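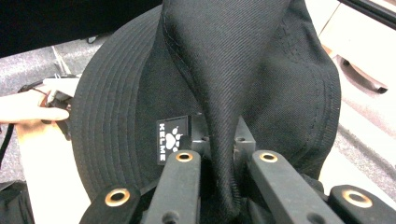 Pryor Street Walking Club – Minutes of the Spring Meeting

Held Tue 30 April in the back room of the library, with tea and a very good lemon cake. Santosh Mittal was in the chair and opened by thanking everyone for coming out on such a blustery evening, and by asking after those who are laid up at the moment. A card was passed around for signing.

Minutes of the last meeting
Read and agreed, with one correction. The footbridge that was closed all winter is the one at Gromitz, and the minutes had put it at Codus. The secretary is sorry for the mix-up, and for any of you who went the long way around on account of it!

Money
The club has $600 in the bank after paying for the new maps. It was felt that this was a comfortable place to be, and that dues could stay as they are for another year. Agreed without a vote.

The July walk
This took up most of the evening, as it usually does. Two routes had been put forward: the lake loop at Gandent, which many of us remember fondly from the year of the herons, and the ridge path above Codus, which is longer and has hardly any shade. Several people spoke warmly for the ridge – the view really is something – but the heat was on everyone's mind, and after a good deal of friendly back and forth the lake loop carried it. We will start early, at the north parking lot, and stop for lunch by the boathouse. Please bring a brimmed hat, plenty of water and something to sit on. Dogs are welcome on a leash.
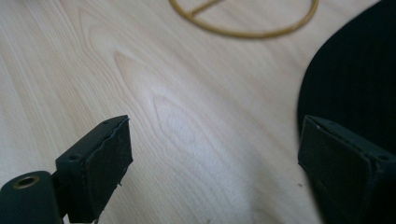

Eugeniusz Duda asked whether the slower walkers might have a shorter way back this time, as the last stretch had been hard going for some. He had found a cut-through on the map that comes out behind the picnic grounds. The chair thought this a lovely idea, and Eugeniusz kindly offered to walk it beforehand and report on the mud.

Any other business
Bus 193 no longer stops at the trailhead on Sundays, so those needing a ride should put their names on the sheet by the door. The chair closed the meeting at nine, and the remaining cake was shared out.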